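Nurkum Jewelry – Product and Supply Meeting, August
Minutes

Present: Sanne Mulder (chair), Manolis Chrysikopoulos, Evelien Martens, Vitalii Kushnir
Apologies: Willy Van Hecke
Opened 9:30 a.m.

1. Minutes of the previous meeting
Approved with one correction. Under item 4, the clasp supplier should read Orlow, not Van Damme.

2. Stock
E. Martens reported 3,602 finished pieces in stock, of which 2,127 are earrings. Bracelets are below the reorder level in both lengths. Earring production is paused until the September count. The stock sheet still lists the old hook code and will be corrected before it goes to the shops.

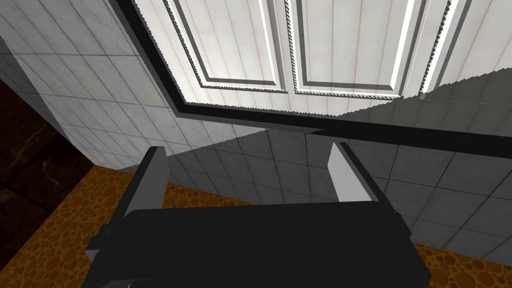
Discontinued codes stay on the sheet until the last piece is sold. V. Kushnir asked that they be moved to a separate tab. Agreed.

3. Clasps
Orlow delivered the second batch of lobster clasps. M. Chrysikopoulos pull-tested 15 and found that 5 opened under load. The spring seats badly on the smaller size – the larger size passed. The small clasps are to be returned for credit. Orlow has offered a replacement batch at the same price, to be tested on arrival before any are fitted.

Van Damme quoted for the same part. The unit price is higher and the minimum order is almost double. Held as second source.
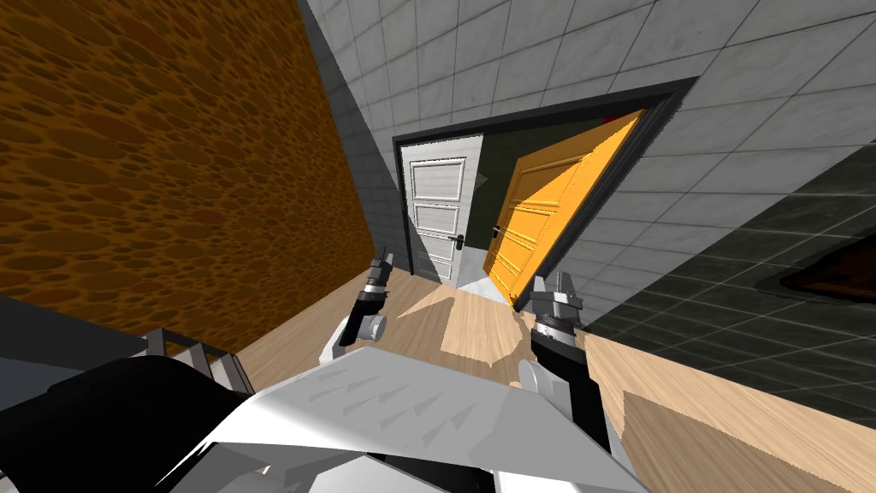

Toggle clasps are not affected and remain in use on the heavier bracelets.

4. Plating
Clemo can supply a thicker silver plate on chain and jump rings. Lead time is longer by one week. S. Mulder wants wear results on both thicknesses before deciding. Earring posts stay in surgical steel and are outside this change. Nickel certificates for the current chain are on file, except for the fine cable chain, which is still outstanding.

5. Cards and packaging
The earring card has been redrawn with the holes set further apart. W. Van Hecke sent written comments: the care text is too small and the metal content should be on the front. Both accepted. Remaining old cards will be used up on studs. 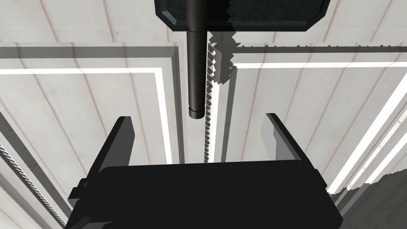

6. Actions
Return small clasps to Orlow – M. Chrysikopoulos
Wear samples from Clemo – S. Mulder
Cable chain certificate – V. Kushnir
Corrected stock sheet – E. Martens
Revised card proof – W. Van Hecke

7. Any other business
None.

Closed 10:50 a.m.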